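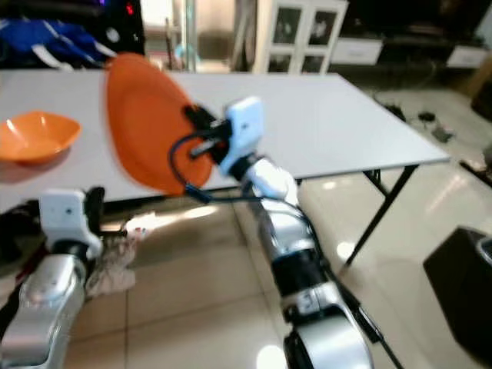
Assiette et bol orange, table blanche de la salle de service.

Agent ou agente de table et de vaisselle (h/f), temps partiel

La maison d'hôtes Darnik recrute pour sa salle de petit-déjeuner. Le poste est à pourvoir en septembre, pour une durée de six mois renouvelable.

Vos tâches
Dresser les tables avant 7 h, puis les débarrasser au fil des départs.
Trier assiettes, bols et couverts, rincer, charger le lave-vaisselle.
Essuyer la vaisselle et la ranger à sa place dans les placards.
Nettoyer les plateaux de table et passer le balai.
Mettre à part les pièces ébréchées et les noter dans le cahier de salle.
Porter torchons et nappes à la buanderie en fin de service.

Profil
Aucun diplôme demandé. Une première expérience en restauration ou en collectivité est appréciée. Le travail se fait debout, avec des piles d'assiettes à porter. Il faut être à l'heure le matin. La vaisselle de couleur se lave à part, les consignes sont données le premier jour.

Conditions
Contrat de 20 heures par semaine, de 6 h 30 à 10 h 30, cinq matins sur sept. Rémunération au Smic horaire, petit-déjeuner fourni, tenue prêtée et entretenue par la maison. Deux matins d'essai payés. Parking gratuit derrière le bâtiment Weidemann.

Candidature
CV et quelques lignes de présentation à déposer à l'accueil ou à envoyer par courrier à Maison Darnik, service du personnel, 12 rue Pakier. Indiquer la référence 3178 sur l'enveloppe. Les entretiens ont lieu sur place, l'après-midi à partir de 14 h.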